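Contents | Preface | Part I | Part II | Part III | Glossary | Index

Course Texts > Applied Automation > Part II: Teaching by Demonstration > Chapter 6

Chapter 6. A Visit to a Demonstration Floor
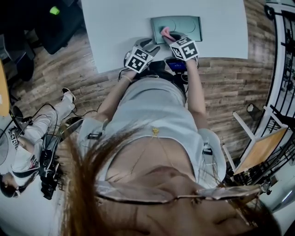
6.1 Purpose of the Chapter

The earlier chapters treated a robot program as something written. A technician named positions, set speeds, and stated conditions, and the controller carried them out in order. This chapter takes up a second method, in which the motion is first performed by a person and recorded. The recording becomes the raw material from which a control policy is later trained.

The method is easier to follow when it has been watched. For that reason the chapter is built on one visit, made in October to the open day at the Furukawa training center in Kotville. The center teaches manual demonstration to line staff and to students in their second year. The visit lasted most of a working day and was led by Sachiko Yagi, who runs the floor and wrote the exercise sheets reprinted in Appendix C.

Readers who have not finished Chapter 4 should review the section on coordinate frames before going on. The terms "tool frame" and "base frame" are used below without further definition.

6.2 The Hand-Held Gripper

The basic tool of the floor is a gripper with no arm behind it. The person holds one in each hand and does the task with the jaws, keeping the fingers away from the object. In the opening photograph the jaws of one gripper are holding a small pink cloth against a tray with a raised rim, while the jaws of the other are open over the near edge of the table.

Each gripper carries a cube with black-and-white square patterns on its faces. Such patterns are called fiducial markers. A camera that sees one marker of known size can compute the distance and the angle of the cube, and from these the pose of the jaws. A cube is used in place of a single flat marker so that turning the wrist does not hide the pattern. When two or more faces are in view at once, the estimate is more stable, and the software at Kotville gives such readings a higher weight.

Three quantities are stored for each gripper at each time step:

- the position of the tool frame
- the orientation of the tool frame
- the opening of the jaws

At Kotville these are stored at 30 samples per second. The rate suits cloth work, in which the hands move slowly and pause often. It would be low for catching or striking tasks, which are left to Chapter 9.

6.3 The Work Cell

The work cell is plain. It has a white table, a tray, and the object to be handled. Trainees stand or sit as the exercise requires. The cables from the grippers run back toward the body, and Yagi's first instruction to visitors concerned these. A cable pulled tight across the table edge adds a small force at the wrist. The operator corrects for it without noticing, and the correction goes into the recording with everything else.

Two trainees can work on the same floor provided that their marker sets differ. If two cubes share a pattern, a camera that catches both has no means of telling them apart. The center keeps a numbered register of cubes for this purpose. On the morning of the visit one pair had been entered twice, and the first session started 17 minutes late while the register was put right.

6.4 The Cloth Exercise

Visitors were shown Exercise 6 from the Plostside series, a set of graded handling tasks used at the center. It calls for a small cloth and a tray. The steps are given here as they appear on the sheet.

1. Place the tray flat on the table, within reach of both grippers.
2. Lay the cloth on the tray.
3. Start the recording and hold both grippers still for two seconds.
4. Close one gripper on the cloth. Keep the other clear.
5. Press the cloth to the tray and move it from the far rim to the near rim.
6. Open the jaws, lift, and return to the start position.
7. Hold still for two seconds and stop the recording.

The still periods in steps 3 and 7 are used to line up the data streams. Without them the pose data and the jaw data may be offset by several samples, and a policy trained on the result will tend to close the jaws early or late.

Step 5 causes the most trouble. A rigid part has one shape, and once it is held its pose is known from the pose of the jaws. A cloth has no fixed shape. It folds, bunches, and slips under the jaws, and the same hand motion may leave it in a different state each time. New trainees respond by gripping harder and moving faster. Yagi teaches the reverse – light pressure, short strokes, and a pause whenever the cloth begins to gather.

A full set at the center is 60 recordings. Trainees are told to vary the starting position of the cloth between recordings and to keep the order of the steps fixed. Variation in the object is useful to the training stage. Variation in the procedure is harder to learn from, as the policy must then choose between methods that were never labeled as different.

6.5 Review of Recordings

In the afternoon the visitors moved to the review room. Recordings are played back there at half speed by a reviewer who did not make them. The center uses the Wurkach review form, which asks for a mark of accept, trim, or reject and a short reason. Common reasons for rejection include loss of both cubes from view, contact between the two grippers, and a missing still period.

Trimming is allowed only at the ends. A cut in the middle of a recording would leave a jump in position that no real arm could follow. Where a fault occurs partway through, the whole recording is rejected and the task is done again.

Yagi does not reject a recording for a clumsy stroke, provided that the operator recovered from it. A policy that has seen only clean strokes has no information on what to do after a bad one. This point divides instructors, and the other view is set out in Section 7.3.

6.6 Terms Introduced

Demonstration: one recorded performance of a task from start position to start position.

Fiducial marker: a printed pattern of known size and form, used to find pose.

Jaw opening: the distance between the gripping surfaces, stored in millimeters.

Still period: a held pose at the start or end of a demonstration.

Section 6.7 works through the pose calculation for a single marker face, then extends it to two faces of one cube.

Related sections
4.2 Coordinate Frames and Tool Frames
5.6 Grippers and Jaw Geometry
7.3 Clean and Mixed Demonstration Sets
9.1 Fast Handling Tasks
Appendix C. Exercise Sheets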